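Wired or wireless mouse for long map sessions?
Forum > Gear and Desk Setups
13 replies

fernhollow
So I finally finished my first full hand-traced trail map (24 miles of the Ekeck loop, every switchback!) and I'm completely hooked. My wrist, not so much. I've been clicking away with a mouse I got free with a computer years ago and I want something better before I start on the Rutia side. Does wired vs wireless matter for tracing? I work at 400% zoom most of the time.

contour_kid
Congrats on Ekeck, that's a monster of a first map. Wireless is fine. I did all of Danko Ridge with one and never lost a point. Get a shape your hand likes and turn the pointer speed way down. That did more for my lines than any new gear.

oldquad
Going to disagree with the kid. Wired, every time. I had a wireless one drop out halfway through a creek and ended up with a straight line across two valleys. Didn't notice until someone asked me about the canal.

contour_kid
Ha, I remember the canal! But that was a dying battery, you said so yourself.

oldquad
It was a dying battery. A cord doesn't have one.

marshlight
Plain black mouse here, smooth oval thing, two buttons, nothing fancy. It lives on the same desk as the router and I love it – I've traced 9 maps with it and I'm on the tenth.

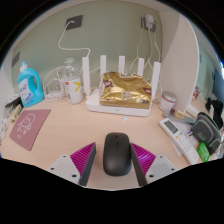 Flodley Trail Mappers – Desk Group

Before you spend anything, fernhollow, try changing how you click. I used to drop a point every couple of feet and my hand was wrecked by dinner. Now I put points only where the trail really bends and smooth the rest afterward. Half the clicks, and the lines look nicer too.

fernhollow
Oh wow, I am absolutely dropping a point every couple of feet. I thought that was the careful way to do it.

oldquad
It is the careful way. Smoothing eats the tight switchbacks. Check the north side of Danko if you don't believe me.

marshlight
It does if you run it on the whole trail at once! Split the line first, leave the switchbacks alone, smooth the long easy parts. Takes maybe a minute extra.

pinecone_pat
Seconding the splitting. Also take a break every 20 minutes and stand up. I set a kitchen timer and it's been great for my shoulders.

fernhollow
Tried the splitting on a piece of Rutia this morning and it's so much faster. Keeping my old mouse for now. How do you all handle spots where the trees hide the trail?

contour_kid
Winter imagery if you can get it. Otherwise go walk it, best part of the hobby!

oldquad
On that we agree.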